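About Pimton

Pimton catalogs unscripted television. We keep episode-level records for competition, dating, baking and makeover series, and we license those records to broadcasters, streaming services and researchers. The database covers 500 series, including 49 that never aired outside their home country.

Ansel Kasprzak and Nahom Ayele started the company with a shared spreadsheet of elimination orders. Ansel still runs the data side. Nahom handles licensing and rights questions. 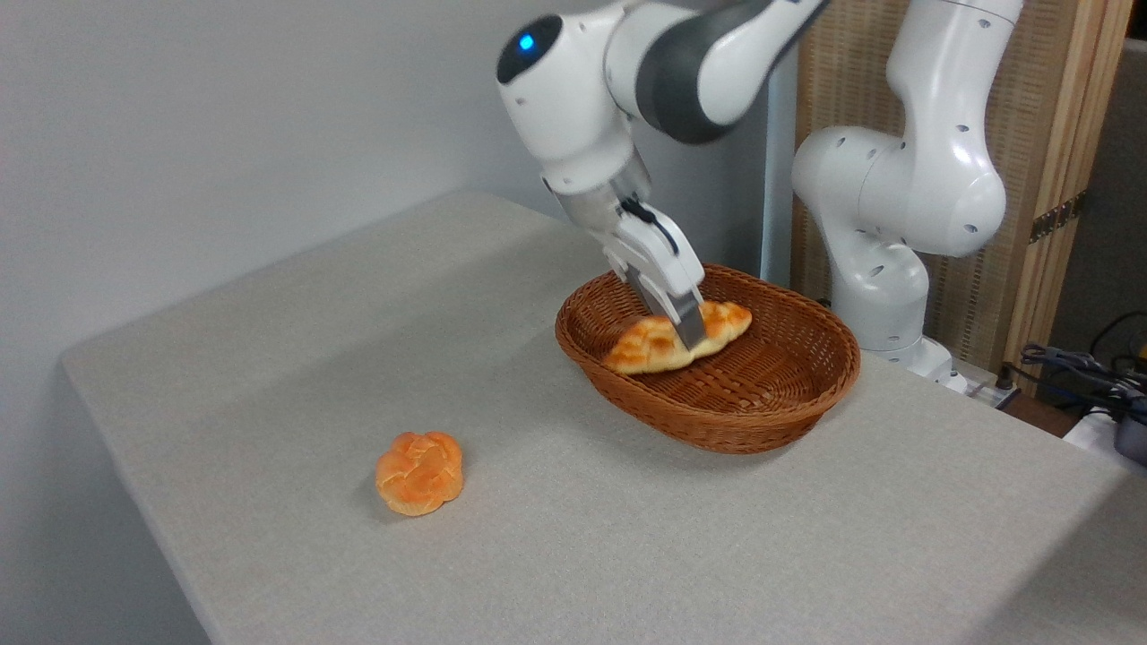
Each episode is logged by one editor and checked by a second. The record lists contestants, judges, challenge type, result, music cues and running time. Challenge types come from a fixed list, so a baking round is tagged by product as well as by format. A croissant-shaped roll like the one in the wicker basket goes under "shaped rolls" unless the judges name it on air. Where two broadcast versions differ, both are kept and the cut is noted.

Products

Broritz is the main database, with search and bulk export. Duda is a weekly file of new and corrected records. Surov matches contestants who appear in more than one series, including under stage names. All three use the same record numbers.

Corrections are accepted from anyone. Send the series title, season, episode and time code. Most are reviewed within 24 hours, and accepted changes go out in the next Duda file.

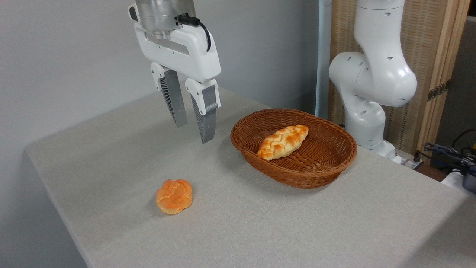

Licensing

Licenses are sold by territory and run for 4 years. Academic users may apply for a reduced rate. Applications for the next term close in May.

Page last revised October 19, 2023.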